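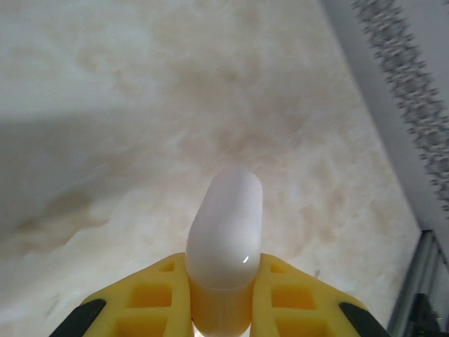 Wavier 20 Wireless Charging Stand by Wulow

The Wavier 20 charges your phone on the desk or beside the bed, standing up or lying on its side. It works with most phones that support wireless charging, also through a thin case. Metal cases and cases with a ring must be taken off first.

A wall plug is not included. Please use one of at least 20 W, otherwise the stand will charge slowly. 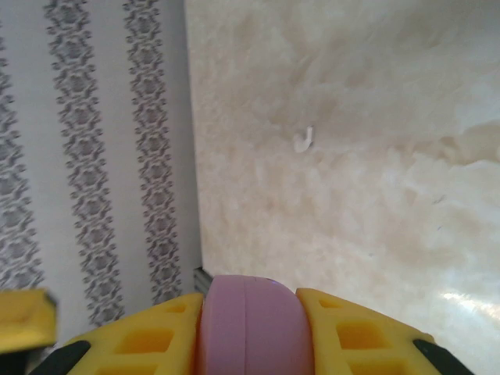

Details

Weight: 222 g
Cable: USB-C, fixed to the stand
Light: switches off after 7 seconds
Working temperature: up to 40 °C
Colours: Clorley grey, white

Orders paid before Tuesday noon leave our Hájek warehouse on the same day. For other orders please allow a little more time. 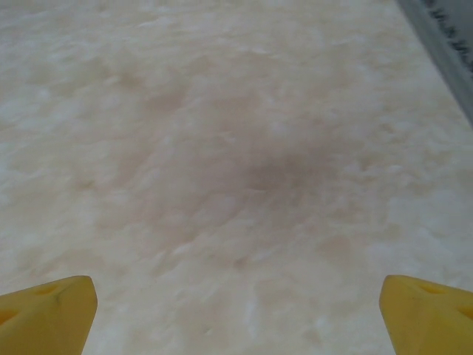 Can I charge my earphones on the stand?
Only if their box supports wireless charging. Turn the stand flat and put the box in the middle, and wait until the light comes on.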